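Blog > Bench Notes > Two-Arm Cell

6 min read

I have now spent more of my life tightening gripper fingers than I ever spent learning to drive, and I'd like to register a complaint about the word "calibrated."

The cell at Cesbridge has two arms, a white table and a black curtain. When I took over looking after it in July, the handover sheet said the grippers were calibrated and needed "no routine attention." I printed that out and taped it inside my toolbox lid. It was wrong within a week.

What went wrong was small. The left gripper started closing a hair off center. On a big soft object you'd never know. On anything round it matters, as one finger gets there first and gives the thing a shove before the other one shows up. The logs were perfectly happy. Every close command got a nice green "done," and I've come to trust that green about as far as I can throw the controller cabinet.

Jolien Claeys, who had the cell before me, told me to rerun the zeroing script. I did. It passed. I ran it again with one finger bolt loosened on purpose, and it passed again. So the script checks that the motor thinks it knows where it is. It has no opinion about the metal bolted to the end of it.

These days I do it by hand, power off, before I let any script near it. Back off the finger bolts, seat each finger against its bracket, snug them in turn, and wiggle. If it wiggles, do it over. Then I look at the cable. Both cables need enough slack to loop down when the grippers come in over the middle of the table, and the last person to "tidy" ours with zip ties cost me an afternoon and a connector. Leave the loops alone. They're ugly and they work.

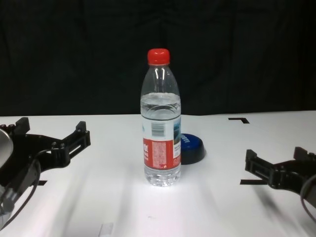
Both grippers in over the table, with the red-capped water bottle as the test piece.

The bottle is my one real contribution. Segers sells a very handsome machined test cylinder, and we own one, and it's useless for this. It's heavy and stiff and it forgives everything. A thin plastic bottle with some water in it will lean, dent or scoot when a finger comes in early, and I can see that from across the room without opening a plot.

The tape on the table is the other thing people like to mess with. I was told the marks were "approximate," which I took to mean somebody once put them down by eye. When I checked them against the arm positions, one was off by 21 millimeters. I pulled it up and laid it again with a steel rule. If you change the table cover, measure first. Do not trust a photo.

As for the maintenance counter, it's supposed to flag a finger check at 2442 cycles. No idea where that number came from. Ours drifted at 182 after a hard bump and held fine for ages after that, so I check after every bump and ignore the counter. The Suvholm people swear by theirs. They also swear they've never had a loose bolt, and I have seen their cell.

Still on my list: the right gripper makes a faint tick on opening that I can't find, and I want to swap its finger bolts for the longer ones before I blame anything expensive.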